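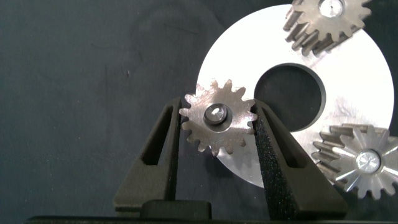
Unathi Zwane asked whether a gear still counts as a gear when it is not touching another one. It does. A gear is a wheel with teeth around its rim, and it keeps that name even when it is on its own.

The simplest kind is the spur gear. Its teeth are straight and evenly spaced. The raised part in the middle is called the hub, and the round hole through the hub is called the bore. A rod, known as a shaft, can fit into the bore.
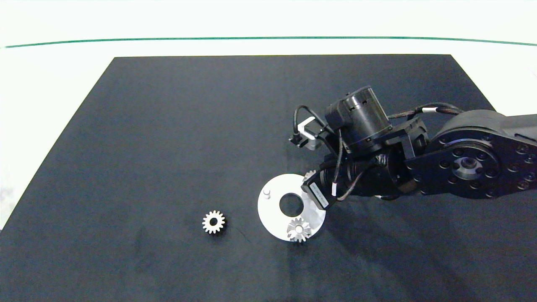

When the teeth of two gears fit together, they are said to mesh. If one gear turns clockwise, its neighbour turns the other way. A small gear meshed with a larger one must spin faster to keep up. 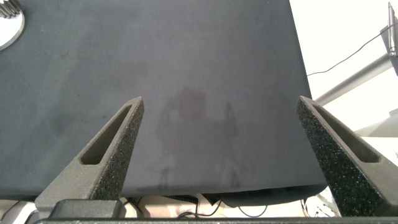
Engineers call the number of turns compared between two gears the gear ratio. Young readers may look for gears in a hand-operated egg beater or a wind-up clock. Please ask an adult before opening any machine, and keep fingers away from moving teeth.

22 shares | 3 comments
© Jostness Learning, 2025. Back to top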